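Looking after wooden boards and worktops

4 min read

I have had the same beech chopping board since I moved to Wirthorpe, and it has been through a great deal: beetroot, turmeric, one very unfortunate evening with a blowtorch and a crème brûlée. It still looks lovely, and people do ask what I put on it. The answer is plain food-grade mineral oil and a bit of patience, and I'm afraid the patience matters more than the oil!

Start with a clean board. Wash it in warm water with a drop of washing-up liquid, rinse both sides (even if you only used one) and stand it on its edge to dry overnight. Wetting one face and leaving the other dry is how boards end up bowed, and once they rock on the worktop they're a misery to cut on.

If the surface feels furry, give it a rub with sandpaper before you oil. I use 100 grit for knife marks and then 200 to finish, always going along the grain and never across it. Wipe the dust off with a barely damp cloth and let it dry again. I know, more waiting – put the kettle on.
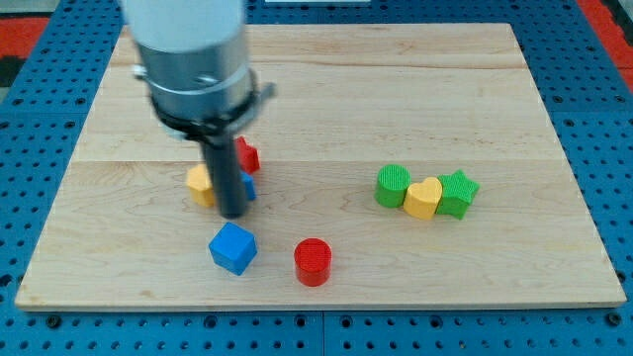 Then comes the oil. Warm the bottle in a bowl of hot water for a few minutes and it will spread much more easily. Pour a little puddle in the middle, work it outwards with an old cotton T-shirt torn into squares, and don't forget the end grain, which drinks far more than the rest. Leave it for a few hours, wipe off whatever is still sitting on top, and do it all again the next day. A new board wants 2 coats at the very least. After that I top mine up whenever water stops beading on it.

Please don't be tempted by olive oil or sunflower oil. My neighbour Stelios did his whole breakfast bar with sunflower one September and it went sticky and smelled like an old chip pan until he'd scrubbed it all back.

For smells, half a lemon and a handful of coarse salt will see off onion and most of the garlic. Scrub, leave for ten minutes, rinse and dry. Fish is more stubborn, and I keep a separate board for that, with a notch cut in the corner so I can tell them apart without my glasses on.

Last thing, keep wood away from radiators and out of the dishwasher, however tired you are after Sunday lunch. And if a small crack does appear at one end, a dab of waterproof food-safe wood glue and a clamp overnight will often hold it for years. Mine has one near the handle and it hasn't moved yet.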